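Skip to main content Home Contents Chapters Glossary Index
Search this book Enter a word or phrase Go

Chapter 7
Learning to Pick Up Small Things

Meriem Nasr

My grandmother could sort a bowl of dried fruit with one hand while stirring a pot with the other, and I don't believe she ever once looked down at the bowl. I used to sit across from her and try to copy it (I was eight, and terribly serious about it), and I would end up with sticky fingers and half the fruit on the floor. Thirty years later I found myself watching a robot do much the same as I had done, with much the same result, and I felt a good deal of sympathy for it.

This chapter is about teaching a robot to pick up small things by showing it, over and over, how a person does the job with a hand-held gripper. We have already met the idea of learning from demonstration in Chapter 5, where the robot arm itself was pushed and pulled through a task by somebody holding on to it. That approach works, and it is still used, but it has a cost that you will feel in your shoulders by the end of the first afternoon. The arm is heavy. It lives in one room. If you want the robot to learn about kitchens, you must either bring the kitchen to the arm or bring the arm to the kitchen, and I have tried both and would not recommend either to a friend.

The method in this chapter goes at the problem from the other side. We leave the arm where it is and take only its hand along. A person carries the gripper, opens and closes it by squeezing, and does the task in the ordinary way, at an ordinary table. A camera fixed to the tool records what the gripper "sees" as it goes. Later on, the recordings are used to train a model, and the model drives an arm that has the same kind of fingers and the same camera in the same spot. From the camera's point of view, at least, a demonstration by a person and an attempt by the robot should look very nearly alike, and a great deal of this chapter depends on that "very nearly."

We will follow one study all the way through, the Zallgate study, which I helped to run and whose mistakes I can therefore discuss freely. It asked a plain question. If you have a fixed number of demonstrations to spend, is it better to collect them all in one tidy place, or to spread them over many untidy ones?

7.1 Why the box?

Every demonstration in the Zallgate study used a shallow cardboard box with a few small things in it. People who visit the lab expect something grander, and I have learned to let them be disappointed for a moment before I go on.

A shallow box is a wonderful teacher. It has walls, so a finger coming in at a careless angle will bump into one. It has corners, and objects love corners. The walls are low enough that the camera can see over them into the room behind, and so the background gets into every recording whether we want it there or not. And a box is cheap, which meant that each of our collectors could have one, and could throw it away when it got soft.

The objects were chosen with a little more care. We wanted things that differ in how they meet a finger pad. A dried date is wrinkled and gives a bit when squeezed. A ball wants to roll off the moment you touch it anywhere except along its middle. Something crumbly punishes a heavy grip, and the punishment stays in the box for the rest of the session in the form of crumbs. If a model learns to handle only one of these, it has learned one trick, and we would like it to learn what the tricks have in common.

We did not standardize the rooms. Collectors worked at home, at whatever table they had, with whatever cloth happened to be on it. The early plan (I have the notes, dated 2018-11-24, with a large coffee ring on them) called for a plain gray mat under every box, and it was our colleagues on the Visosine project who talked us out of it over a very long lunch. Their own model had been trained above a plain mat and had come to depend on it so thoroughly that a tea towel was enough to confuse it.

What you get instead is a view like the one in Figure 7.1, with the box on a striped cloth and the whole of somebody's sitting room carrying on behind it. Look at how much there is besides the objects to be picked up: a sofa, an armchair, a shiny tiled floor, a glass jar off to the side. A model fed on such pictures has to find out for itself that the dates and the white cubes matter and the sofa does not. Notice also the blue pads on the fingers. They are in view together with the objects, and this turns out to be a great help later, when we want to judge how far a pad is from the thing it is about to touch. 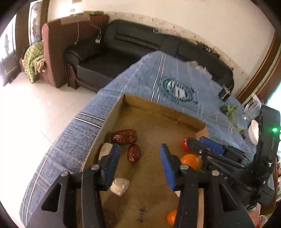 7.2 What a demonstration contains

Let us be careful about words before we go further, as the word "demonstration" gets used loosely, and by me as much as anyone.

In this book a demonstration is one complete attempt at one pick, from the moment the gripper starts toward the box until the object has been set down outside it. It is stored as three streams that run side by side. The first is the video from the camera on the tool. The second is the path of the tool through space, worked out afterward from the video and from a small motion sensor. The third is the opening between the fingers, which we call the grip width.

Of the three, students tend to care most about the video and least about the grip width, and I would ask you to turn that around for a while. Grip width is a single number that changes over time, and you can plot it on the back of an envelope. A good pick has a shape you will soon know by heart: wide and flat during the approach, a slope downward as the fingers close, and then flat again at whatever width the object happens to be. A fumbled pick has a sawtooth in the middle. A pick that missed altogether goes down to nothing and stays there. We found more bad recordings by looking at those little curves than by any amount of watching film – and it took far less time.

The path of the tool needs a warning. Because it is worked out from the video, it is only as good as what the camera can find to hold on to. Stripes, patterns, furniture, and door frames are all useful for this. A blank wall is of very little use. Shiny floors are a mixed blessing, since a reflection moves when the camera moves, though not in the way a real object would, and the software can be led astray by it. So the untidy rooms that make life harder for the model make life easier for the tracking, and you will meet this sort of trade again and again in the chapters ahead.

7.3 The comparison

Now to the study itself. We trained two models of the same size and the same design. Each was given 1000 demonstrations. For the first, which we called the one-room model, every demonstration came from a single table in our lab, recorded by two patient people. For the second, the many-rooms model, the demonstrations came from 33 different homes, and no two of those homes had the same light, the same table, or the same idea of what a clear surface is.

Both models were then put on the same arm and given 200 attempts each, in places that neither had seen. The boxes were new, too, and some of them had writing on the bottom, which we had not thought about at all until one of the models tried to pick up a word.

I will hold back the full table of results until Section 7.5, after we have talked about how attempts were scored, because a number without its scoring rule is not much use to you. But I can tell you the general picture. On our own lab table, the one-room model was the better of the two, and it was smoother to watch. In the new places it fell apart. It would sail toward the box with every sign of confidence and close its fingers on air. The many-rooms model was slower and a bit fussy, often opening again for a second try, and it got the object far more often.

The failures taught us more than the successes did. Of the failed attempts by the many-rooms model, 17 were of one kind: a ball resting against a wall of the box, with no room for the second finger to get down beside it. A person in that position nudges the ball away from the wall first, without thinking about it. Our collectors surely did so as well, but we had told them in the instructions to make each pick "clean and direct," and being obliging people they had repeated the attempts in which they nudged. We had asked them, very politely, to leave out the one thing the robot needed to see. I still wince a little when I read those instructions.

A group at Engebretsen repeated the comparison with a different gripper and the nudges left in, and we will come to their version in Section 7.6, together with the Atutton objects, which are softer than ours and bring troubles of their own.

Before you read on

Find a shallow box and put a few small things in it, as different from one another as your kitchen allows. Take a pair of kitchen tongs in the hand you don't write with and move everything out of the box, one thing at a time. Then put it all back and do it again with one eye closed. Write down, for each object, where you first touched it, whether you moved it before you gripped it, and what you were looking at when the tongs began to close. Keep the page, as we will need it in Section 7.4.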